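Fillholm marble-look tabletop, white
Reviewed by Alby Grimshaw, 12th May
3 out of 5

I bought this as a packing surface for small boxes and bags. The pattern is white with thin gray veining, and from a few steps back it looks good. Up close it looks printed, but I was not expecting stone at this price.

The surface is smooth and boxes slide on it easily. Bags do too — a bit too easily if you are trying to fold one shut. A tape dispenser will creep when you pull hard, so hold it down with your other hand.

My main complaint is the color. White shows every speck, and dark streaks build up faster than I would like. A damp cloth takes off the crumbs. The streaks need a proper scrub and some have stayed. After 4 months and up to 500 boxes there are no chips or lifted corners, so it is tough enough.

I would buy it again in gray if Fillholm made one.

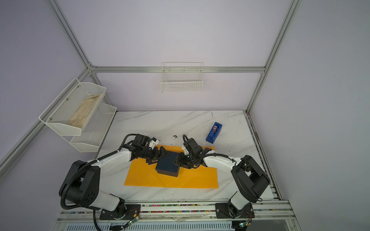
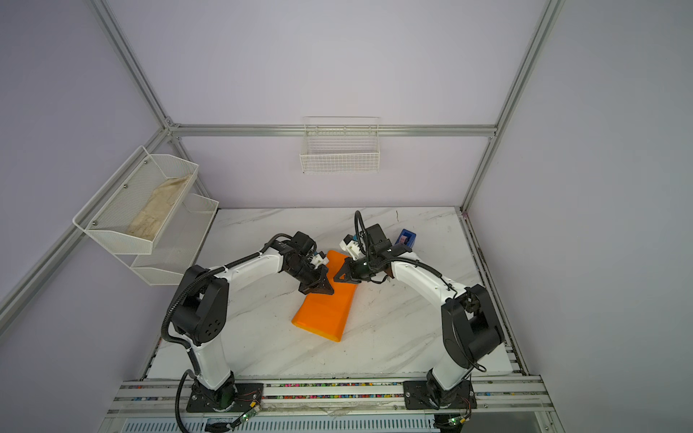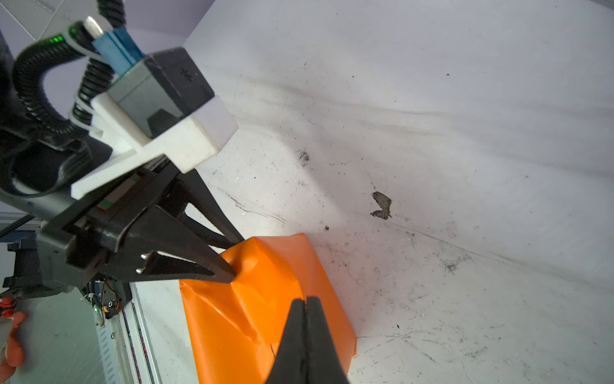 The white top in use. The dark streaks and crumbs show up in the last picture.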